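Summer Open House at the Flollwood Works: What Members Should Know

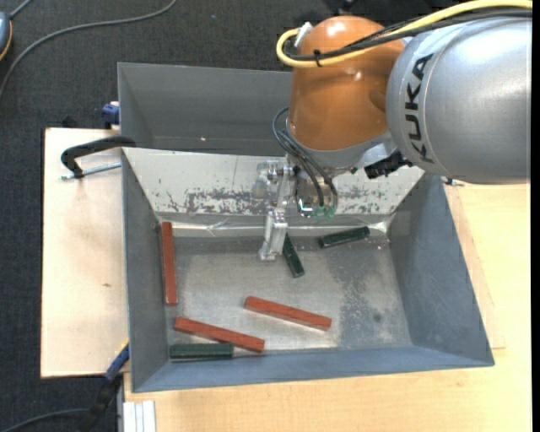
A KUKA robot arm over a metal bin of small blocks.

The Flollwood Works building opens to the public in July, and members of the Tavar Local History Society have been offered a morning visit before the general opening. This item covers how to sign up, what the tour includes, and where we stand with the oral history project that goes along with it.

Most of you know the building from the outside. It is the long brick one on the river side of Kwiatkowski Street, with the sawtooth roof and the painted sign that used to read "Jirnen Lock & Hinge." The Jirnen company made door hardware there for several decades and at its busiest employed 152 people on two shifts. After the company closed, the building was used for furniture storage, then for a carpet outlet, then for nothing much. The current owners have divided it into rented units and have kept more of the old interior than we expected.

The visit starts at 9:30 a.m. at the street entrance, not the loading dock. The dock gate will be locked. Please park in the gravel lot across from the post office and walk over, as the spaces along the front are for tenants. The tour runs two hours with a break in the middle. There are stairs between the first and second floors and the freight elevator is not in service. Members who would like to skip the upper floor can wait in the old pay office, where there will be chairs and coffee.

Aleksandra Malinowski will lead the tour. Many of you heard her talk on the town's bridges last winter. Her father worked in the plating room at Jirnen, and she has spent the past year going through the company papers that were given to us when the last office manager moved out of state. The papers filled seven boxes. They include payroll ledgers, order books, two albums of glass-plate prints, and a run of the employee newsletter, which was called The Keyhole. Aleksandra has put the newsletters in date order. A few issues are missing from the middle of the run. If you have any at home, even with pages gone, please let her know so she can scan them.

On the first floor you will see the casting room, where the brick floor has been left uncovered. The ruts worn by the metal cart wheels are easy to follow from the furnace wall to the door of the finishing room. The finishing room is now rented as workshop space, so please stay behind the rope there and do not handle anything on the benches. On the second floor are the pattern loft and the drafting room. The pattern loft still has its numbered shelves. The patterns themselves were sold at auction, but we have borrowed a small group of them back for the day. They are made of pine and are lighter than they look.

Several members have asked about the clock. The shift clock that hung over the main stair was taken down when the carpet outlet moved in and was thought to be lost. Paora Kereama found it in the cellar under a stack of pallets. The case is cracked along one side and the glass is gone, but the movement is complete. He has cleaned it and it runs, although it gains a few minutes a day. It will be on a table at the foot of the stair. The owners are willing to hang it again once the wall has been repaired.

The oral history project has been going since early spring. We are recording people who worked at Jirnen and also people who lived close by, ran a lunch counter or a shop, or had family on the payroll. The talks have covered wages, the strike, the flood year, the bowling league and a great deal about lunch. Interviews are done at the library or in your own home and usually take an hour or so. You will get a copy of the recording, and you can ask us to leave out any part of it.

We would especially like to hear from anyone who worked in the packing department. So far almost everyone on the list was in casting, plating or the office, and we know very little about how orders were boxed and shipped after the rail spur was taken out. We are also trying to put names to a group portrait taken on the front steps. A copy is pinned up by the reading room desk with a pencil next to it. Write lightly, please.

The cost of transcribing the recordings and making archival scans of the albums comes to around $3,000. The society has set aside part of this from the spring book sale. The rest will have to come from donations. A jar will be on the coffee table during the visit, and checks can be left at the library made out to the society with "Jirnen project" on the memo line.

To sign up for the visit, add your name to the sheet at the library front desk or call during regular hours and leave a message. Members may bring one guest each. Children are welcome with an adult. Wear flat, closed shoes, since the brick floor is uneven. The building is not air conditioned, and the second floor gets warm by late morning.

If you can't make the early visit, the general opening begins at 1:00 p.m. the same day and needs no sign-up. It covers the first floor only. Copies of Aleksandra's four-page guide to the building will be on sale at the door, and any left over will go to the library rack with our other pamphlets.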